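Moving the backups off the old NAS

The box in the hall closet had 6 drives in it, and two of them were old enough that I had stopped reading their SMART reports.

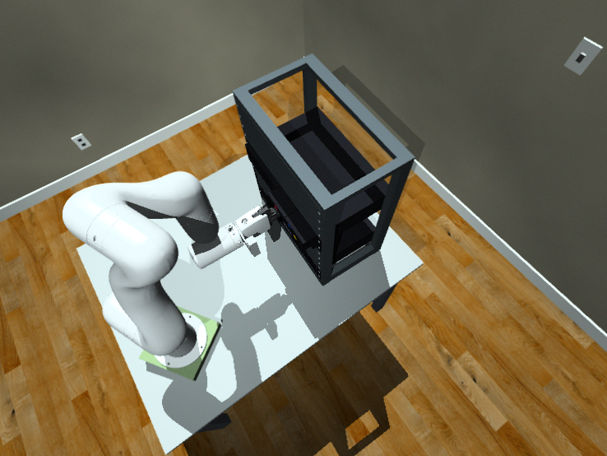 The plan had been to replace drives one at a time and let the array rebuild after each swap. I dropped it after the first rebuild. The unit is a De Haan four-bay with a two-bay expansion, and the expansion link is the bottleneck. At that rate the whole job would have run into October with the array degraded most of the time.

So I did a copy to a new machine. The source volume held 1,010 GB after I deleted the duplicate photo exports, which I should have done years ago. I used rsync over SSH with archive mode, hard links preserved, and checksums turned off for the first pass. A second pass with checksums on ran overnight and flagged 400 files. All but a handful were thumbnails regenerated by the photo indexer between passes. Stop the indexer first. I forgot.

The remainder were real. Three were tax PDFs from a folder I had not opened in years, and the source copies were the bad ones. I restored them from the offline disk I keep at work. Efthymia Ververidis asked me last spring why I still bothered with that disk, so this paragraph is for her.

Settings on the new volume, for my own reference as much as anyone's:

Compression on, default level. Deduplication off.
Snapshots hourly, kept for two days. Daily, kept for a month.
Scrub every other Saturday at 3 a.m.
Record size left alone except on the media share, where it is 1M.

Snapshot cleanup runs from the Markis scheduler, and it has a bug. If the retention list goes over 2,000 entries it skips the oldest ones without logging anything. I hit this on the old box. Keep the hourly window short, or prune from a cron job and leave the scheduler out of it.

The off-site copy still goes to Stellarel. Their client wanted to upload everything again because the path prefix changed. There is a remap option under the advanced tab, and it has to be set before the first scan. If the scan has already started, cancel it, clear the local index, and set the remap before scanning again.

Power draw is lower than before, but I have not put a meter on it yet. The old unit stays on the shelf, unplugged, until I have done one full restore test from Stellarel to a blank disk.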